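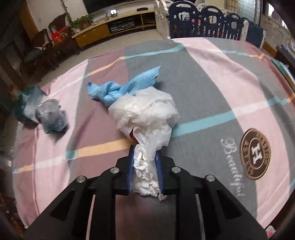 Lesezeit: 4 Minuten

Einheit 3: Raumdeckung bei Eckbällen

Die Raumdeckung hat einen schlechten Ruf, vor allem bei Leuten, die auf der Tribüne sitzen. Fällt ein Gegentor nach einer Ecke, ist die Raumdeckung schuld. Fällt es bei Manndeckung, ist der Manndecker schuld. Für Trainer ist das zweite angenehmer. Wir sprechen heute trotzdem über den Raum, und zwar über den vor dem kurzen Pfosten. Was Mannschaften dort veranstalten, sieht meistens aus wie die zerknüllte weiße Plastiktüte auf dem Foto: ein Haufen, viele Falten, keine erkennbare Ordnung, und wenn man an einem Ende zieht, kommt der Rest mit. Genau so arbeitet der Gegner. Er zieht an einem Ende, meist mit einem Läufer zum kurzen Pfosten, und wartet, wer alles folgt.

Grundbegriffe

Zone: ein Bereich, für den jemand zuständig ist. Der Bereich, in dem jemand gerade zufällig steht, heißt anders, nämlich Abwehrarbeit in der Kreisliga.

Ballorientierung: Die Verteidiger richten ihre Stellung nach dem Ball aus und haben den Gegner im Augenwinkel. Den Ball allein anzustarren ist Zuschauen, dafür zahlen andere Eintritt.

Block: Ein Angreifer stellt sich dem Verteidiger in den Laufweg. Ob das ein Foul ist, entscheidet der Schiedsrichter. Bitte nicht der Verteidiger, und schon gar nicht mit erhobenem Arm.

Fallbeispiel: Elska gegen Plilthorpe

Bekannt aus der letzten Einheit. Elska verteidigt mit 4 Spielern auf der Linie des Fünfmeterraums, davor 3 weitere gegen die kopfballstarken Angreifer. Auf dem Papier ist das tadellos.

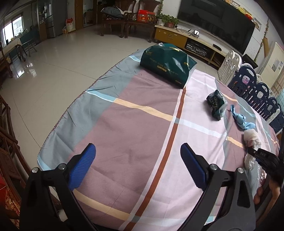
Auf dem Platz läuft die Nummer 9 von Plilthorpe kurz an, zwei aus der Viererlinie gehen mit, und am Elfmeterpunkt steht Jae-hoon Maeng so allein, dass er den Ball vermutlich noch hätte stoppen und putzen können. Er köpft ihn lieber ins Tor. Spielminute 17. Die Trainerin Assunta Palumbo nannte das hinterher einen »Abstimmungsfehler« - ein schönes Wort, es klingt, als hätte vorher jemand abgestimmt.

Zu klären ist:
- Wer gibt das Kommando? In der Regel der Torwart. Voraussetzung ist, dass er spricht.
- Wer geht mit dem kurzen Läufer? Einer. Der äußere. Die anderen bleiben stehen, auch wenn es weh tut.
- Wer schiebt nach dem Klären heraus? Alle, gleichzeitig. Hier verliert man den zweiten Ball, und der zweite Ball ist der, über den in der Kabine geschrien wird.

Zur nächsten Einheit

Bitte die Ecken aus dem Spiel Šimko gegen Kidmont ansehen, beide Halbzeiten. Pro Ecke eine Skizze mit Startpositionen und Laufwegen. Pfeile bitte mit Spitze - im Juli habe ich Skizzen bekommen, auf denen die halbe Mannschaft rückwärts ins eigene Tor lief. Bei Kidmont lasse ich das im Einzelfall gelten.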